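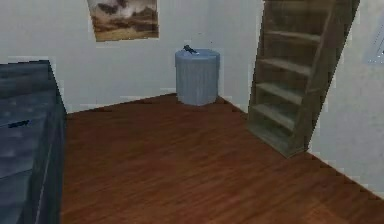
Clasness House, Julport — end of tenancy safety check, Flat 8
August 2, 2024
Checked by: Brittany Girard
Copy to: Kumiko Takeda, lettings

Smoke alarm, hall: PASS. Very loud. The neighbours can confirm.

Smoke alarm, kitchen: FAIL. Battery found in the drawer below it, next to the takeaway menus. Refit and retest.

Carbon monoxide alarm: PASS. Replace by June.

Window restrictors: PASS, bedroom. FAIL, bathroom, where a shoelace has been doing the job.

Hot water at basin: 176 seconds to run warm. Not a safety item, but I was standing there anyway.

Front door closer: FAIL. Shuts with some enthusiasm for the first 95 degrees, then gives up. Reported at the last visit too.

Sockets: PASS, all 12. One faceplate painted over — please ask the decorator to stop.

Stair light outside flat: PASS on the third press.

Keys: two of three returned. Third said to be "with Pal". Kumiko, do we know a Pal?

Result: do not re-let until the fails are cleared. Recheck to be booked through the office.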